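4.2 Does the color of an object change how heavy people expect it to be?

The claim that red things look heavier than pale things has been repeated in design handbooks for so long that few authors still bother to cite a source for it. We came to the question with some doubt. Most of the studies we could trace used small groups, real objects whose surfaces differed in gloss as well as hue, and a single rating taken right after the object was shown. Any one of these could produce the effect without color having much to do with it.

Our own sample is larger, though we do not want to oversell it. Of the 817 people who opened the online task, 326 finished it and passed both attention checks. That is a steep loss. The people who stayed may well be more patient or more eager to please than those who left, and we have no means of correcting for either. Sessions were run in May through the Follitz panel, which pays a flat fee per completed task. A flat fee rewards speed, and the median time per rating was short enough to worry us.

Each participant judged 14 solid shapes, shown one at a time on a plain surface. They moved a slider from "very light" to "very heavy" and were given no reference weight. We left the reference out on purpose. In the Fliltov replication, participants first lifted a gray block and were told it was "average," and the later ratings bunch so tightly around that anchor that the reported color effect rests on a very thin slice of the scale. Removing the anchor makes our ratings noisier, but at least the noise is visible.

The raw means do favor the old claim. Red shapes were rated heavier than pale yellow ones, and the gap survives the usual correction for multiple comparisons. We would urge readers not to stop there. When lightness is entered into the model beside hue, most of the gap goes away. Dark shapes were rated heavy whatever their hue, and the reds in our set were darker than the yellows. The same confusion runs through much of the earlier work, where "red" and "darker" were in effect one variable with two names. The Sproģis color set, often praised for its careful matching, matches its samples for saturation only.

Shape deserves more attention than it has received. Cubes were rated heavier than spheres of equal volume in every color condition, and the difference was larger than anything hue could produce. One reading is that flat-sided objects bring bricks and stone to mind. Another is that a cube shown at an angle simply takes up more of the screen. We did not control for screen area, and neither did any of the studies we set out to test.

A further problem concerns shading. Even when a shape is given a single color, its faces do not reach the viewer as a single color. Figure 3 makes the point with a plain case, in which the top of the block is noticeably paler than the front.

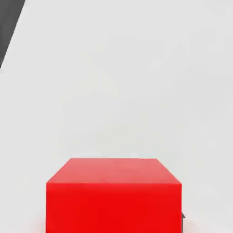

Figure 3. Rendered red cube on a pale surface, viewed from above and slightly in front. The top face is a lighter salmon red, the front face a deeper scarlet.

A participant asked to judge "the red cube" has at least two reds to choose from, and we cannot say which one drives the rating. Averaging over the visible faces, as is commonly done, assumes an answer that has not been tested. The Video subset of our materials, in which shapes turned slowly before each rating, was meant to help with this. It did not help much. Ratings in that subset were more variable, and several participants wrote in the comment box that they had answered before the turn was complete.

We therefore treat the hue effect as unproven. It may exist at a size too small for our task to pick up. What the data do not support is the confident advice, found in packaging and furniture guides alike, that a red finish will make a product feel solid. A darker finish of any color might do the same job, and a boxier shape might do it better, but both suggestions come from comparisons we did not plan in advance and should be tested on a fresh sample before anyone relies on them.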